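Print this page
E-mail this page

Dorness linen store sets single folding method for dark garments

2023-08-20

The garment store at Dorness has adopted one folding method for all black and dark-coloured tops and trousers held in its shelving bays. The method replaces three separate practices which had grown up between the sorting tables and the issue counter. It applies to 1,780 items, most of them short-sleeved T-shirts supplied by Marchetti. 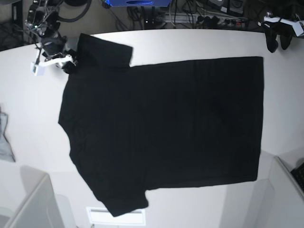

Clothing and Textiles

Under the new instruction each T-shirt is first laid flat on a white table with the body fully spread and both sleeves opened out. A white surface was chosen because the outline of a black garment is easier to check against it, particularly at the collar and hem. Small creases are smoothed by hand pressure only. Ironing is not required for items going to the shelves.

The shirt is then folded lengthwise into a strip. The earlier practice at two of the tables was to fold across the body first, which left the hem exposed and produced stacks of uneven height. With the lengthwise fold the strip is pulled straight from both ends before any further fold is made. The finished stack is limited to 20 items — a figure set by the clearance between shelves.

Printed garments are dealt with in a separate clause. Where a dark garment carries a coloured pattern, the print should be turned to the inside as far as the cut allows. Some of the pattern may remain in view along an edge or at a gap between layers, and this is accepted provided the strip lies flat. 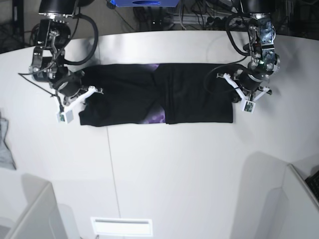
Black garment folded into a long strip, with purple hexagonal print showing at the lower edge.

Long items follow the same sequence up to the strip stage. They are laid parallel to the long side of the table and drawn taut, and the lower edge is straightened before the upper one. A slight wave in the upper edge is permitted. Diagonal creases are to be worked outwards from the middle, as they otherwise set in the stack and show when the item is issued.

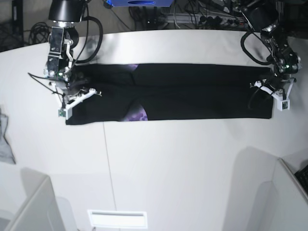 The instruction also fixes the size of the finished bundle. After the strip has been straightened it is folded in from each end to fit a shelf divider made by Havov, with a tolerance of 3 cm on the longer side. Bundles outside the tolerance are returned to the table and refolded. Handling time was measured during a trial at the Matine depot, where a trained sorter needed about 7 minutes to complete a full stack.

White and light-coloured garments are not affected and will continue to be stored on hangers. A revised version of the instruction, covering knitwear and lined jackets, is due in October.

Print | E-mail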